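Print this page | E-mail this page

The Plastic Box: A Guide for People Who Have Been Told to Tidy Up

Somewhere in your home there is a plastic box with things in it. There may be a whole tower of them. You have probably never given the box a second thought, and the box has put up with this very well.

It deserves a little better. Quite a lot of thinking went into it, most of it done by people who wanted it to be light, cheap, strong and hard for you to break. Let's see how they did.

What is it made of?

Plastic, obviously. But "plastic" is a family name, a bit like "cheese". There are hard ones, soft ones and ones that smell odd when new.

A great many storage boxes are made of a plastic called polypropylene (say it "polly-PRO-pill-een", quickly, before you lose your nerve). It bends a bit before it breaks, which suits life in a bedroom. Others are made of polystyrene, which can be as clear as a window but tends to crack if you sit on it. Please don't sit on it to check.

Turn an empty box over and look for a small triangle with a number in it. A 5 means polypropylene and a 6 means polystyrene. If there isn't a triangle, the maker has decided to stay mysterious.

How do you make a box?

You start with a sack of tiny plastic beads. These go into a machine that heats them to well over 100 degrees, hotter than boiling water, until they turn into something like very thick syrup. The machine squirts the syrup into a gap between two big pieces of metal, and that gap is exactly the shape of a box. The plastic cools, the metal opens, and out drops a box. The whole thing can be over in less time than it takes to find your other shoe.

The metal pieces are called a mould. Jörg Lammers, who spent most of his working life looking after moulds at a factory in Stedow, says they cost far more than anyone expects, and that the machine does not care whether it is making its first box of the day or its eight hundred and fifty-sixth. Jörg did care, particularly around lunchtime.

Look on the bottom of your box, near the middle. You may find a small round bump or a rough dot. In many boxes that is where the syrup went in. It is the nearest thing a box has to a belly button.

Why can you see in?

Picture a cupboard with six cardboard boxes in it, all shut. One has the red blocks in it. Which one? You will open the wrong five first. It's a law of nature, or feels like one.

Now swap the cardboard for see-through plastic. You can spot the red from across the room, even when the lid is half on and the blocks have ended up lying any old way.
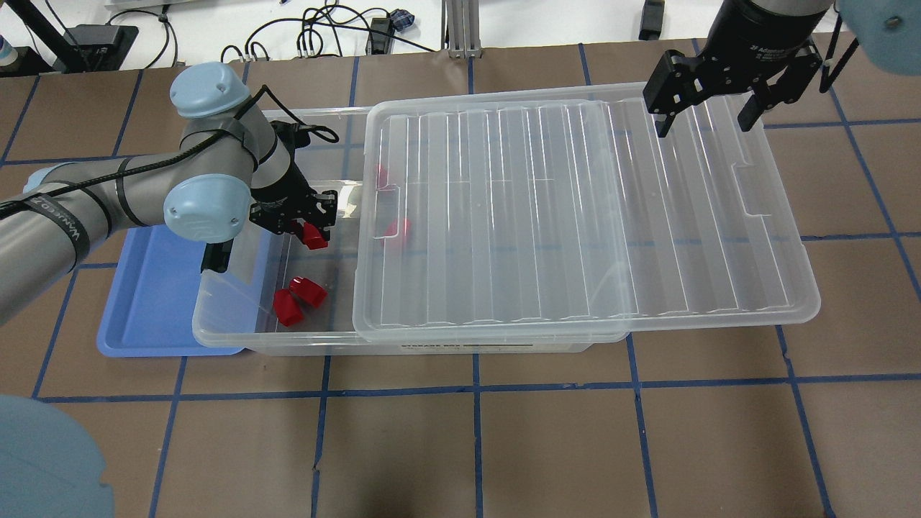
Bright things do best in a clear box. Red shows up splendidly. A box of grey pebbles looks much like a box of grey socks until you get close, and that is why people still bother with labels.

Some blocks are shiny as well as bright, and shiny things have a trick of their own. A flat, glossy side acts like a poor sort of mirror. Tip it one way and it looks dark. Tip it the other way and it throws the light straight at you. So a heap of shiny blocks can seem to be several different reds at once, although they all came out of the same packet. If you are ever asked to paint a red block, you'll need dark red, bright red and a dab of white, and you will still not be pleased with it.

Clear, cloudy and in between

People say "see-through" as if there were only one kind. There are three words worth having.

Transparent means light goes straight through and you get a sharp view. Window glass is transparent, if someone has cleaned it.

Translucent means light gets through but is jumbled up on the way. You see shapes and colours with fuzzy edges. Bathroom windows are like this, for reasons you can work out.

Opaque means no light gets through at all. Bricks, saucepans, little brothers standing in front of the television.

What does the jumbling? Sometimes the surface has been made slightly rough, and every tiny bump sends the light off in a new direction. Sometimes it's the plastic itself. Polypropylene has tiny patches inside it where the stuff is packed in a tidy pattern, and other places where it is all in a tangle. Light going from tidy to tangled gets nudged off course, over and over, and comes out the other side looking milky.

Thickness matters too. A thin wall may look nearly clear while a thick rim made of the very same plastic looks white, as the light has more plastic to struggle through.
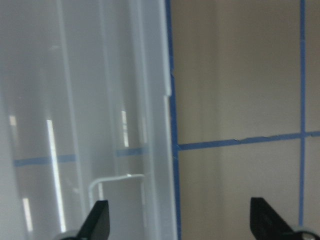
Frosted plastic up close: blue tape behind it turns pale and blurry.

Try it: the foggy finger test

You need a cloudy plastic box (empty) and a finger (yours).

Put your finger right up against the far side of the plastic, touching it. Look through from the near side. Your finger should be fairly easy to make out. Now move it slowly away. It gets paler and fuzzier, and before long it has turned into a sort of ghost sausage.

When your finger touches the plastic, the jumbled light has hardly any distance in which to spread out. Move it back and the light from one bit of finger gets mixed up with the light from the next bit. Tracing paper does the same. Lay it on a page and you can read the words, but lift it up a little and they vanish into fog.

A strip of coloured tape works even better than a finger, and it doesn't get tired.

Where do the bright stripes come from?

Shiny plastic often has white streaks down it. They aren't painted on. They are reflections of lamps or windows, stretched out of shape. If the wall of the box is a bit curved or wavy, it pulls the picture of the lamp into a long thin line, much as the back of a spoon does dreadful things to your nose.

You can prove it by moving your head. Paint would stay where it was. A reflection slides about as you do.

Notice that a cloudy box can be shiny too. Being cloudy is often about what goes on inside the plastic, and being shiny is about how smooth the outside is. The two get along quite happily.

What are all the ridges for?

Take a sheet of paper and hold it by one short edge. It flops. Now fold it back and forth like a fan, open it a little, and hold it by one end so the folds point away from you. It sticks straight out, looking rather proud of itself. Lay it like a bridge between two piles of books and it will hold up a few coins.

You haven't added any paper. Folding has made it taller, in a small way, and tall things are harder to bend. Ridges on a lid do the same job, so the maker can use thin plastic and still have a lid that doesn't sag in the middle like an old mattress.

The raised rim on a box is there for the same reason. Without it the sides would splay out the moment you put anything heavy inside. It gives the lid something to sit on and your fingers something to hold, so it earns its keep three times over.

My friend Janka Holub tested this at her school in Hrubý. Her class made bridges out of plain paper and folded paper, and loaded them with dried beans. The folded bridges won easily. Finding all the beans afterwards took rather longer, and one turned up in January with a shoot on it.

The lid problem

Lids go missing. Scientists have not explained it and neither have your parents.

A lid left lying crooked on top of its box is halfway to being lost. It keeps out neither dust nor cats, and if you put another box on top, the whole lot leans. Line up one edge first, then press along the others. If it won't go, turn it round the other way. If it still won't go, it is probably the lid of something else, and you have a longer afternoon ahead of you than you thought.

How to put blocks in a box

There are two schools of thought.

Tip them in. It's fast and noisy. Blocks land on their sides and corners, and the air gets into all the gaps. You'll fill the box sooner than you'd like.

Lay them in rows. It's slow and quiet. Flat sides go against flat sides, there is hardly any air left over, and far more blocks fit in.

The clever way is to find out which you need. If all the blocks fit when tipped, tip them. If the lid won't close, take a few out and start laying. Pressing down harder doesn't make blocks smaller, though people of all ages keep trying it.

One more thing. Put the heavy boxes at the bottom of the pile and the box you use most at the top. If those are the same box, it can have the floor to itself.

Words to know

Mould: a hollow shape that gives melted plastic its form. (Also the green stuff on old bread. Different thing.)
Rib: a raised line that makes a flat piece stiffer.
Rim: the edge around the top of a box.
Translucent: letting light through, but blurring it.

Page last updated: January

Contact us | Copyright Gutham Young Readers | Back to top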